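Draft bench rules for the Kotent cell, version two. Please argue now and not after Thursday.

**Ludger Eichhorn**

1. Tray goes down first, marker side toward the front rail. Leave all four corner wells open until the arm has been homed.

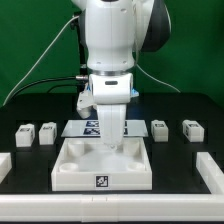 2. Four small blocks, two left and two right of the marker sheet. Labels face front.
3. No loose cables on the tabletop in front of the arm.
4. Re-register the markers after every 80 runs, or any time the sheet is bumped.

**Marama Ormsby**

I'm fine with 1 to 3. On 4, 80 is too many. At Banesville we did it every 48 and still had one bad shift in August. Also please say where the arm parks. Mine stays up off the sheet with the fingers hanging clear, so the fixed camera gets all four tags.

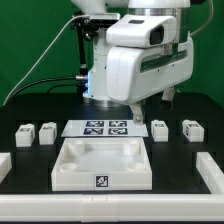 **Fung-ping Yang**

Every 48 costs us a good part of the morning. I went through the log and there were 111 re-registrations last quarter, most of them with no change in the numbers. I'd tie it to bumps and shift starts, and drop the count.

**Marama Ormsby**

People don't report bumps. A count works even when they don't.

**Yi-chun Yen**

Can we add something on the pieces? The Avus checklist only covers the tray. I'd write it as: the marker must be readable by the wrist camera before the fingers close, and fingers go on the base, never across the code. Scuffed code means the piece comes out of the set – no marker pen touch-ups. 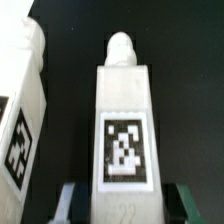
*Approach to a piece, wrist camera.*

**Ludger Eichhorn**

Will add that as 5. Next is the sheet check. I had it as tip above a corner of the sheet, pointing straight down, stop, compare with the stored position. Howells wants contact. I don't, it marks the sheet.

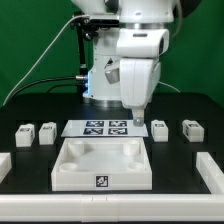
### Version three, changes so far

- Rule 4: shift start, any bump, and up to 48 runs between checks. Fung-ping still objects and I've noted it.
- Rule 5: Yi-chun's wording.
- Rule 6: sheet check without contact.

**Krisztina Fekete**

Rule 6 needs a height. "Above" will be read five different ways.

**Ludger Eichhorn**

Agreed. Send me what you use and I'll put it in.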